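KITCHEN STUFF - WHY IS IT SHAPED LIKE THAT?

For kids who ask questions at dinner. By Ekene Eze, Clerncombe Kids' Page

OK so. Kitchens. You walk through one every day, grab a snack, walk out. But every single thing in there has a shape, and somebody picked that shape. Let's go thing by thing. Quick, before lunch.

PLATES FIRST

A plate is a floor for your food. Flat in the middle so a sandwich can sit still. But look at the outside. There's a rim. The rim is a tiny wall - soup needs a big wall (that's a bowl), peas need a little wall, toast hardly needs one at all.

Most plates are round. Easy to spin on a potter's wheel, no corners to chip off. Some are oval. Good for long food, like a fish.

Try it: put one pea on a plate and tip it slowly. Does the rim stop it? Tip more. How far before it escapes? Pick up the pea after please.

CUPS AND BOWLS

A cup is taller than it is wide, mostly. A bowl is wider than it is tall, mostly. And then there are the in-between ones, and families argue about those. In my house a small bowl is a cup if it has juice in it. 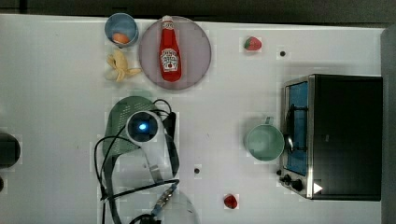

Tall and narrow keeps a drink warm longer. Why? Heat sneaks out of the top. Small top, less sneaking. Wide bowl, big top, your soup cools down faster. Handy when it's too hot to eat.

KETCHUP

Ketchup is weird. Is it a liquid? Sort of. It sits there like a solid and does nothing, and then you shake it and WHOOSH, all over the fries. Scientists have a long name for this: shear thinning. It means the stuff gets runnier when you push it or shake it.

So squeezy bottles are clever. Your squeeze is the push. The hole in the cap is small so you get a line and not a lake.

Where does it come from? Tomatoes, mostly. Plus vinegar, sugar, salt, and spices. And yes a tomato is a fruit, so ketchup is kind of a fruit sauce. Tell your grandma.

BANANAS

A banana comes in its own wrapper. Peel it and the skin opens in strips, floppy ones, like a flower that gave up. The strips aren't all the same width, go check.

A green banana is hard and not very sweet. It has lots of starch. While it sits on the counter the starch turns into sugar, so yellow is sweeter, and yellow with brown spots is sweeter still. Once it's peeled the air gets at it and it starts going brown. Thats why you don't peel it at breakfast and eat it on the bus home.

STRAWBERRIES

Red part, green leafy part. The leafy top has a name, the calyx. Good word. Say it at dinner.

Those little dots on the outside of a real strawberry look like seeds. Each one is really a tiny dry fruit with a seed inside it! One strawberry can have 200 of them, some have a lot less. Did you ever try to count? I got bored and ate it.

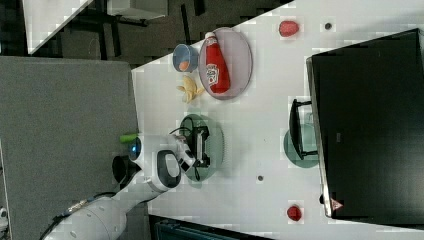
Don't wash them till you're ready to eat them. Wet strawberries go moldy fast. Pat them dry if you washed too many.

THE TOASTER OVEN

A toaster oven is a small oven that lives on the counter. Inside there are metal parts that get very, very hot when electricity goes through them. The heat comes at your food from the top and the bottom.

The parts to know:

The glass door - so you can watch the cheese melt without letting the heat out.

The handle - sticks out from the door so your fingers stay away from the glass.

The knobs - usually one is for how hot and one is for how long. Some ovens have more.

A lot of baking happens at 400 degrees Fahrenheit. Water boils at 212! So 400 is no joke. ALWAYS have a grown-up with you. The glass gets hot, the top gets hot, and it all stays hot after it's turned off. No plastic anywhere near it, and no paper towels on top.

YOUR JOB FOR THURSDAY

Pick 2 things from your kitchen. Draw each one from the side. Now draw it from strait above, like a bird would see it. A cup from above is just a circle! So is a plate. Ask somebody to guess which is which.

Send drawings to the Clerncombe Kids' Page, grown-ups know the address. Put your first name and age on the back. Next time - spoons, and why soup spoons are rounder.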